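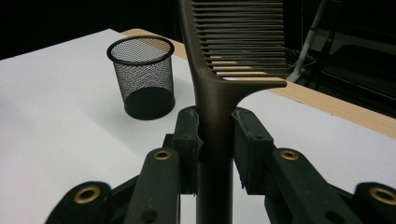

Sukix adds half portions to menus at 17 Droditz restaurants

Starting in June, diners at 17 restaurants in Droditz will be able to order most main courses as a half portion at a reduced price. The program is run by Sukix, the restaurant purchasing group, and follows a trial at three of its member kitchens over the winter.

The half portion will be listed next to the full one on the printed menu, with its own price. Customers do not have to ask for it or give a reason. Each restaurant sets its own prices, but members have agreed that a half portion will cost no more than two thirds of the full plate.

During the trial, kitchen staff weighed what came back on plates at the end of every service. Before the smaller size was offered, the three kitchens together threw out around 400 pounds of plate waste a month. In the last month of the trial the figure was 300 pounds. Bread and side dishes made up most of what was left, and Sukix says those two items will get separate attention later in the year.

"People were ordering a full plate of pasta and leaving a third of it," said Niamh Moriarty, program manager at Sukix. "Some took the rest home, and plenty didn't. The smaller plate sells well at lunch and with older customers, and we have also seen it ordered by people who want to try two dishes."

Not every dish will be available in the smaller size. Whole fish, stuffed vegetables and anything baked in a single dish are left out, along with daily specials. Restaurants will mark the dishes that qualify with a small H on the menu.

Jorex, which supplies the kitchen scales used in the trial, will provide a set to each new restaurant. Weights are entered at closing time in Gaber, the stock program that members already use for ordering, so cooks do not have to keep a second log. Sukix will publish the combined monthly totals but will not release figures for single restaurants.

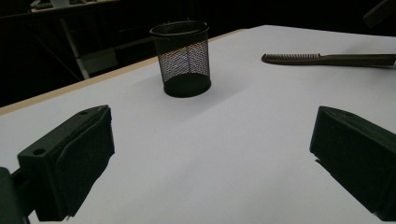 Darragh Mulligan said the weighing took some getting used to, and that the first two weeks of numbers from his kitchen were not much good. "We forgot the bread baskets completely," he said. "Once we had a bin just for plates, it was fine. I did worry about the bill getting smaller, and at lunch it did, a little. Dinner stayed the same — more people ordered dessert."

Restaurants that join are asked to stay in the program for at least six months. There is no fee for Sukix members. Restaurants outside the group can take part for $50 a month, which covers the loan of the scales and access to Gaber.

A list of participating restaurants will be posted at the Sukix office in Droditz and on the group's website before the start of the program. Restaurants interested in joining in the fall can request an information packet from the same office, open until 4 p.m.

Press contact: Niamh Moriarty, Sukix, Droditz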